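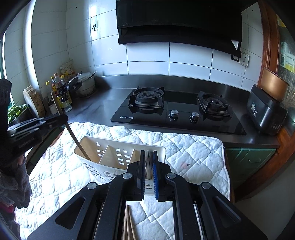
Ticket 2556
Product: Clilleo smart collar, small dog size
Opened by: Idun Lindqvist
Subject: Collar says my dog is asleep when she is not, plus escape alerts
Status: Reopened

Idun Lindqvist wrote:

I adopted Gezer through the Pirnumska rescue in February. She is a terrier mix, maybe some dachshund, and the rescue recommended your collar because she bolted twice at her foster home. I was not convinced a gadget was the answer, but I bought one.

Two problems.

1. The app tells me she has left the yard when she is lying on my feet. I got four of these yesterday evening. My neighbor has the same collar on her beagle and gets none.

2. The activity chart shows her resting all morning. She was not resting. She was barking at the mail slot and dragging a bath mat down the hall. The step count for the day was 4.

I have restarted the phone and the collar. Please don't tell me to restart them again.

Thabiso Shabalala (Support) wrote:

Hi Idun, thanks for writing in, and congratulations on Gezer. False boundary alerts usually come from a weak location fix indoors. Could you tell me:

- the firmware number under Settings, Device
- how big the home zone is
- whether the collar is worn with the box under the chin or on the back of the neck

For the step count, please check that the dog profile has the right weight. A wrong weight changes how movement is read.

Idun Lindqvist wrote:

Firmware is 1500. The home zone is whatever the app drew when I set it up. I never touched it. The box is under the chin, same as the drawing in the leaflet.

The weight is right. I had her weighed at the vet last week. I also don't see how a wrong weight gets you to four steps. She took more than that getting to her bowl.

Thabiso Shabalala (Support) wrote:

Fair point on the steps. I looked at the log your collar uploaded. It is in storage mode, where the motion sensor wakes up only now and then to save battery. Collars ship that way and are supposed to switch over at the first full charge. Yours didn't.

To switch it by hand:

Put the collar on the charger.
Hold the side button until the light goes from green to white.
Let go, wait for it to blink twice, then take it off the charger.
Open the app and check that Device shows "Active".

For the alerts, please open the map and drag the home zone out so it covers the whole house with some room to spare. The automatic zone can be tight.

Idun Lindqvist wrote:

Did the button thing. The light went white on the third try. Device now says Active. Steps for today are a bit over 4000, which I can believe, given the state of the hall.

I'm less sure about the zone. If I make it big enough to stop the false alerts, it takes in the sidewalk and half the street. The whole reason I have this collar is that she might end up in the street. So what am I being warned about at that point?

Thabiso Shabalala (Support) wrote:

I understand the worry. You can leave the zone at house size and turn on Delayed Alert, which waits for a second location reading before it sends anything. It cuts out most indoor false alarms. I'll mark this one as solved, and you can reply to reopen it.

Idun Lindqvist wrote:

Reopening. Delayed Alert helped, I'll give you that. One false alert since, down from several a night. But I tested it properly. I put Gezer on a leash and walked her out the front door, past the edge of the zone, and stood there. The alert came when we were already at the corner. She is fast. A loose dog would be a good deal farther along than we were.

I also tried Ralik, the power setting the app suggests in a pop-up. It says "faster response". I couldn't tell any difference, except that the battery was flat by bedtime.

Thabiso Shabalala (Support) wrote:

Thank you for testing on a leash. I've passed the delay to the firmware team with your log attached. Please turn Ralik off for now. It is meant for open country and does very little near buildings.

I can't promise a date for a fix. Until then, please don't treat the collar as a replacement for a closed gate or a leash.

Idun Lindqvist wrote:

I never did, but the box it came in rather suggests otherwise. Ralik is off. Leave the ticket open, please. I've put a baby gate across the front hall, and I'll run the same walk again when there is new firmware to try.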